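Dretetum Household Handling Trials
Progress report to the Csonka programme office
Reporting period ending 2020-03-01
Prepared by Ernő Simon, Rostasdale workshop

1. Status

Work package 2 (resting positions for table cutlery) is complete apart from the final check of the written sheets. Work package 3 (drying racks and drawer inserts) has started. Spending is within the agreed budget and no change to the plan is requested. One delivery was late and is covered in section 4.

2. Purpose of the work package

The package asks how a piece of cutlery should be held up off a work surface so that it stays put when left alone and can be picked up by a person with reduced grip. Items lying flat are the main complaint recorded in the Deria interviews. A flat spoon handle gives the fingers very little to get under, and many of those interviewed slide the item to the edge of the table and catch it there. The rests developed here are meant to make that unnecessary.

The target is a support that can be made in any small wood shop, has no moving parts and can be stored in a kitchen drawer. Moulded supports were excluded at the September review on grounds of tooling cost.

3. Work carried out

3.1 Layouts

Three layouts were compared: a single block under the neck of the item, a pair of separate blocks with a gap, and a shallow tray with a raised lip. Each was tried with teaspoons, dessert spoons, forks and butter knives. The trial log holds 217 entries. An entry is one item placed on one layout, left to settle and then lifted by the test person.

3.2 Blocks

Blocks were cut at Rostasdale by Béla Simon and sanded on all faces. Edges were left square in the first batch. In the second batch the long top edges were eased with fine paper, as two test persons had remarked on the feel of the corner against the knuckle. No finish has been applied to either batch. Oil and wax will be looked at in work package 3 together with washing.

3.3 Surface

All layouts were set up on a plain table with nothing under the blocks. A rubber mat was tried early on and dropped, as it held the blocks so firmly that the results could not be compared with an ordinary kitchen table. Block movement during lifting was noted in the log as none, slight or marked. 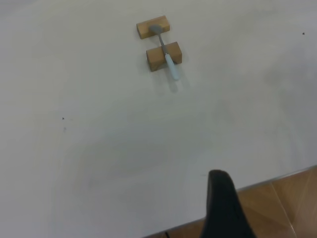
The paired layout has been chosen for the written sheets. It allows the gap to be changed to suit the item, and the blocks take up less drawer space than the tray. The position recommended for spoons has the metal bowl on the far block and the neck carried over the near one, with the handle running out past the near block above the table. The light-blue handle is clear of the wood at its rounded end, and the fingers are to be brought in at that point. The blocks need not be exactly in line with each other. A small offset did not affect the log results, and the sheet will say so, so that users do not spend time squaring them up.

The single block gave acceptable results with forks only. Spoons tipped towards the bowl in most entries. The tray was steady but awkward to wipe out, and test persons tended to catch the lip with the thumb.

4. Deviations

The order for 100 blanks arrived late and part of it was returned because of splits at the ends. Replacement blanks were supplied without charge. The delay was absorbed by moving the knife trials ahead of the spoon trials. Knives remain the weakest result: the blade tends to turn on its side when the handle is touched, and a shallow groove in the far block is being considered.

5. Next period

The sheets for spoons and forks will be sent to Csonka for comment. Grooved blocks for knives will be cut and tried on the same table. A run of 130 further log entries is planned, weighted towards knives and wet items. Drawer inserts will be drawn up once the block sizes are fixed.

6. Decisions requested

The programme office is asked to confirm that the tray layout may be closed, and to say whether the sheets should be issued as one document or separately for each item.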